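September, evening

Back from the Softić building at six. My wrists are sore in the place they always are, just under the thumb. The grippers are not heavy, but holding them level in front of the chest for an afternoon is a different job from picking them up once.

The task list for this week is kettle, box, book, loose paper. The kettle comes first on the sheet and takes most of the time. I have been asked twice this month, by relatives, whether a machine can make tea yet. My answer was that it depends on what the question covers. Moving a kettle from one spot on a desk to another is close to solved on the Coditz arm, provided the handle faces the arm. Filling it, seating it on the base and pressing the switch are three separate problems, and we have decent results on one of them.

The difficulty with a steel kettle is mostly optical. Polished metal shows the room, so the depth estimate on the body is poor and changes when somebody walks past. The handle is black and gives a clean edge. Verum, the planner, has learned to go for the handle and ignore the rest, and that works until the handle is on the far side. Then it either stops or tries to grasp the body, where the pads slide. A person turns the kettle with one finger and carries on. 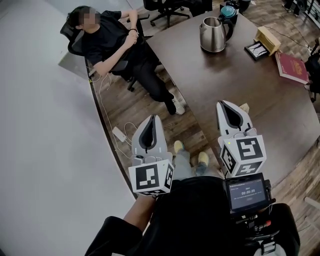
I kept the recordings short. Long ones are hard to cut up afterward, and the hesitations in them get learned along with everything else. If I reach for the box, change my mind and go for the book, that change of mind ends up in the training set as though it were a skill. A clean pick and place takes me 9 seconds with the grippers and much less with my bare hands. I should note that gap somewhere more official than this. Whatever the arm learns from me, it learns from a slowed-down version of me with only 2 fingers per hand and no sense of touch past the pads.

The total for the kettle task is now almost 2,000 recordings across all operators. Success on the arm went up quickly at the start and has barely moved since the summer. The Skikivex people think variety is the limit, and I agree with them. More kettles, more desks, more light conditions. Repeating the same grasp on the same desk adds very little.

Notes on the other items, so I don't have to reconstruct them later:

Cardboard box. Easy. Light, flat sides, does not mind being squeezed. The arm does this as well as I do. If every object in a house were a small cardboard box, we could ship next month.

Hardcover book. Fine when it overhangs an edge, poor when it lies flat in the middle of a surface. I slide it to the edge and pinch it there. Verum copies the slide but does not know when to stop sliding, and on the test bench it dropped the book four times out of ten. It needs a signal for the overhang and has none except the picture.

Loose paper. Bad. One sheet on a hard surface defeats the grippers completely unless I buckle it first with one pad and catch the fold with the other. It takes both hands and some luck with the humidity. I would not put paper in any demo this year.

Cables. Not on the list. They should be, given how many desks have them and how often a wrist or a fingertip snags one. I moved them by hand between takes, and that is a small cheat. A machine in a real kitchen will not have someone going ahead of it to clear the charger leads.
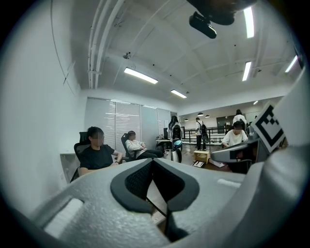
The marker cubes held up well. Tracking depends on the cameras seeing the printed patterns, and my own sleeve is the usual cause of a dropout, so tomorrow I roll both sleeves up before starting. Ceiling lights are the second cause. A glossy print under a bright tube washes out at certain angles, and the software reports the pose with full confidence anyway. I have asked for matte labels. This is the second request.

On the shop-floor side the picture is different and I think people mix the two up. Coditz has an arm loading trays for a parts supplier, the same tray and the same part all shift, and it needs help so rarely that the operators complain about having to walk over. The fixture does most of the thinking there. A household has no fixtures. The mug is wherever it was last put down.

My working estimate, for the record: tidying a desk of the kind I used today, unassisted, the arm would finish maybe 40 percent of the time, and I would want to stand near the kettle for the rest. Dry items only. I would not let it pour.

To do: matte labels again, charge both grippers overnight, ask Skikivex for a kettle with a white body and one with a handle over the top. Ice for the wrist.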